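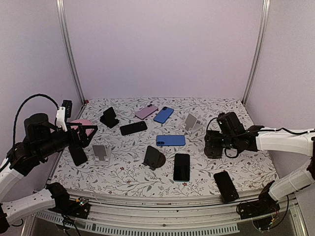
Attachment 1 on ticket 180: bench 2, phones and stands laid out, both arms over the table.

Ticket: 180
Opened by: Štěpánka Jurčo
Assigned to: Alcides Nogueira
Area: Open day, bench 2 (phone onto stand)
Priority: High, lowered to Normal, raised to High again when the school group confirmed
Status: Closed, with one item left over

Problem as reported (Štěpánka)
Open day rehearsal. The demo is supposed to be simple enough to explain to a visitor holding a coffee: one arm picks up a phone, the other keeps the stand still, phone goes on stand, people clap. In rehearsal the right arm went to its waiting pose over the stands and stayed there. No fault on the console. The left arm carried on as if it had no colleague. I pressed resume twice and then pressed it a third time in a firmer manner, which did not help.

Visitors arrive at 10. Please advise.

Log

Alcides: Is the Eltden console showing "ready" or "waiting" for the right arm?

Štěpánka: Waiting. It doesn't say for what.

Alcides: It's waiting for the left arm to report that it has a phone. Which phone did you pick in the menu?

Štěpánka: The one called "blue."

Alcides: There are two blue ones on the table. Both face down, too. The planner refuses to choose between equal matches and is too polite to mention it. Take one away or rename it.

Štěpánka: Renamed to "blue back" and "blue middle." The right arm now moves. The left arm picks up blue middle and holds it up like an auctioneer, then stops with "handoff timeout."

Alcides: Timeout value?

Štěpánka: 18.

Alcides: That's seconds. Somebody set it for the Liang trade visit, where they wanted it brisk. Put it back to 130.

Štěpánka: A visitor will grow old.

Alcides: It won't use all of it. It just needs permission to.

Štěpánka: Set to 130. Phone placed on the grey stand, first try. Second try placed it with the screen facing the wall. Technically on the stand.

Alcides: Picked up from face down, so it thinks the camera side is the front. Tick "back up" for those phones in the object list. The glossy one near the front is already face up, leave that alone.

Štěpánka: Ticked. Correct way around now. Next complaint: the black phone at the front right. The right arm comes down for it and backs off every time.

Alcides: Its low end is over the rail. The arm has a keep-out zone along the rail and it is quite right to back off. Slide the phone farther in.

Štěpánka: Slid. Works. Also, a man from Zirnis came by early and asked whether the flowered sheet was part of the vision system. I said yes before I had thought about it.

Alcides: It's a sheet. Please tell him.

Štěpánka: He has gone to look at the welding.

Resolution
1. No two objects on bench 2 may share a name in the menu.
2. Handoff timeout stays at 130. There is a label on the console saying so, in capitals.
3. Face-down phones need "back up" ticked before the run.
4. Nothing hanging over the front rail.

Ran clean for the first group and again for the school group, who wanted to know if the arms could do homework. Arm speed was left at 500 on both sides, no change needed.

Left over
The pink thing on the left side of the table is still not in the object list, so the Vadura log records it as "unknown" on every pass. Harmless, but it fills the screen. Štěpánka to add it or remove it before the next visit, and to choose a name for it that is not "pink thing."

Closed by Alcides, October 2022.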